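Britness Allotment and Gardens Society
Minutes of the September meeting, held in the small room at Ullon Hall, 7.30 pm

Present: 15 members, Jhosep Flores in the chair.

1. Apologies
Received from plots 4, 9 and 22.

2. Minutes of the last meeting
Agreed as a true record, with one correction. Under item 6 the broken standpipe was given as the one by the lower gate. It is the one by the compost bays. Signed by the chair.

3. Matters arising
The standpipe has been repaired and the water is back on. The new washer still drips when the tap is turned off hard, and members are asked to turn it gently.
The letter to the owner of the field behind plots 17 to 21 has been sent. No reply so far. The ash branch is still hanging over the fence and plot 19 should not be worked at that end until it has been dealt with.
The lost key to the tool store has not been found. A new one has been cut and the old lock will stay for now.

4. Money
The balance stands at 3,000 pounds after the summer bills. The water bill was higher than last year, as expected after the dry spell. Two plot rents are still owed and reminders have gone out. It was agreed to keep the rents as they are until the spring meeting, when the new water charges will be known.

5. Shed roof
Two prices had been asked for. Dasden quoted 1,200 pounds to strip the felt, replace the rotten boards at the back and fit new sheeting. The second firm came to look but has not sent a figure. There was some discussion about whether to patch the roof for one more winter. The chair said the boards over the mower were soft enough to push a thumb into, and that rain was getting in above the shelf where the seed potatoes are kept. Proposed and seconded that the Dasden price be accepted, provided the work can be done before the clocks change. Carried, with one against. The member against asked for it to be noted that they were in favour of the repair but wanted to wait for the second price.
Action: Jhosep Flores to confirm with Dasden and ask for a start date.

6. Autumn show
The show will be on the Saturday, in the main hall, with the doors open to the public from 2 pm. Entries to be on the tables by 10.30 am and judging from 11 am. Entries brought in late will be displayed but not judged.
Classes as last year, except that the heaviest marrow has gone back in and the jam class has been split into jam and marmalade. The collection of vegetables stays at five kinds, and must fit the space marked for it on the table. The children's class is open to anyone under 11 and is free to enter.
White cloths will be used on the tables again. Members were reminded that baskets may be used for the collection class only, and that onions and potatoes should go on plates.

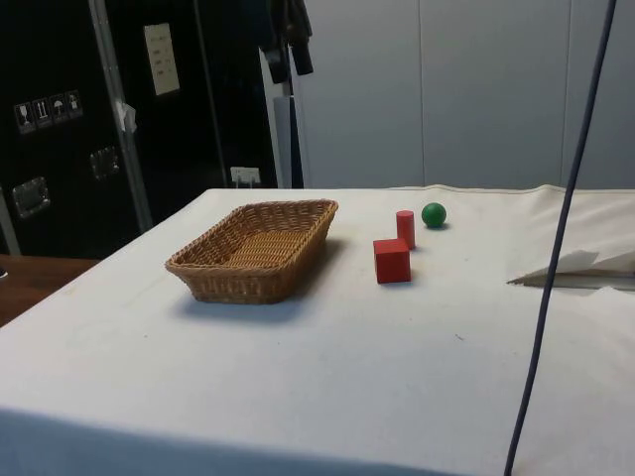
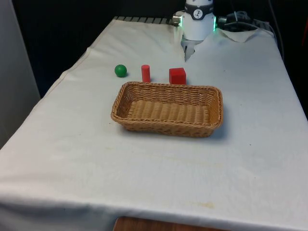 It was asked whether soil should be washed off root vegetables. The answer is yes for carrots and beetroot. Onions should be dry, with the tops tied. A member asked that the judge write a few words on each card this year, as the children in particular like to know what was said. The judge will be asked.
Teas will be served from 2.15 pm. Cakes are needed and there is a list on the board in the tool store. Please mark anything containing nuts.
Action: all members to put their names against a job on the list.

7. Seed order
The joint order will go to Sánchez as before. Forms are to be back by the end of the month with the money. The broad bean seed was poor last year and several members had gaps in their rows, so a different variety will be ordered. Anyone wanting garlic should say so on the form, as it comes in a separate delivery. Onion sets will be ordered after Christmas.

8. Compost bays
The left-hand bay is full and should not be added to. The middle bay is in use. Bindweed and couch grass have been put in again and had to be picked out by hand. Both must be taken home or left to dry on the concrete. Cooked food is not allowed in any of the bays. Rats have been seen near plot 12.
It was agreed to put up a fresh sign, as the old one has faded.

9. Waiting list
Plot 6 has been given up and will be offered to the next name. It is overgrown at the path end, and the new holder will have the first quarter free of rent in return for clearing it. A request to halve plot 14 was agreed.

10. Any other business
The gate has been left open overnight more than once. Last person out must lock it, even if they think someone else is still on site.
A wheelbarrow with a green handle has gone from beside plot 3. If it has been borrowed, please put it back.
Bonfires are allowed again from next month, after 5 pm only.

11. Next meeting
Same room, 7.30 pm, after the show. Date to go on the board.

The meeting closed at 8.50 pm.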